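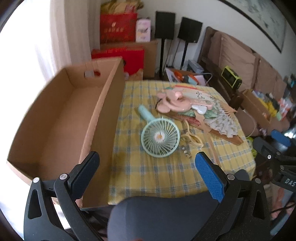 The Grasp Planner That Learned to Wait
By Pui-shan Man

A folding fan is a bad object for a depth sensor. Closed, it is a stick. Opened, it is a thin curved sheet with ribs on one side and almost no height above the table. Lay one fan over another, put both on a checked tablecloth, and a planner that works from geometry alone will propose grasps in midair, grasps through the cloth, and grasps on the wrong fan.

Stular, the planning package maintained at Hollenstein, was written for bins of machined parts. Its first version took a point cloud, fitted surfaces to it, and ranked pairs of contact points by how well they opposed each other. On rigid parts with clean edges that was enough. On household goods it failed in a way the team found hard to log, with high confidence scores attached to poses that no two-jaw gripper could reach.

The rewrite released in August drops the single ranking. Perception, proposal and execution are now separate processes that exchange messages, and each can refuse. The perception process segments the table and gives every segment an identity, a mask and an uncertainty. The proposal process, trained on recordings from hand-held grippers, suggests approach directions and jaw widths. The execution process checks the arm's limits and the clearance around the jaws, then runs the motion or sends it back with a reason code.

Refusal is where most of the engineering went. In the old code a rejected grasp was discarded and the next one on the list was tried. The list was usually full of near copies of the first, so the arm would hover, twitch a few millimeters and hover again. The new code groups proposals before ranking them. If one member of a group is rejected for clearance, the whole group drops in score and the planner moves to a different side of the object or to a different object.

Overlap is handled with a graph. Each segment is a node, and an edge means "rests on." For a pile of flat things the edges are often wrong, so they carry probabilities, and the planner prefers any node with little likely to be on top of it. A handheld fan with a wire guard and a cylindrical handle is an easy first choice: the handle gives the jaws two sides to close on. The flat fans come last. For those the planner looks for a rib or a guard stick that extends past the sheet and ignores the paper entirely.

The training recordings come with their own trouble. A person's wrist takes paths that a six-joint arm can't follow. The Hollenstein group runs every demonstration through a filter called Amberg, which solves the arm's joint angles for each step and marks the stretches where no solution exists. Marked stretches are kept for training perception and dropped for training motion. Earlier, whole recordings were thrown out for one bad second.

Timing is the other weak point. Camera and jaw-width streams run on separate clocks, and an offset of 80 milliseconds is enough to teach the model to close early. Amberg now estimates the offset for each recording by matching the jaw motion seen in the video against the encoder signal. Recordings that can't be matched are held for manual review.

On the group's internal benchmark of 122 cluttered layouts, the old planner cleared 54 without help. The new one cleared 80. The remaining failures are mostly cables and thin loose fabric, which the segmenter tends to merge with whatever lies under them. A cable hanging past the table edge is worse, as the graph has no notion of an object that is attached to something out of view.

The cost is speed. A full cycle through all three processes takes up to 5 seconds on a crowded table, and most of that goes to clearance checks. A faster checker, Zasitz, is in testing. It stores the collision volume of the jaws at fixed widths and interpolates between them. It is still too generous near the fingertips, so the default build leaves it switched off, and the flag to enable it is listed in the configuration file under "experimental."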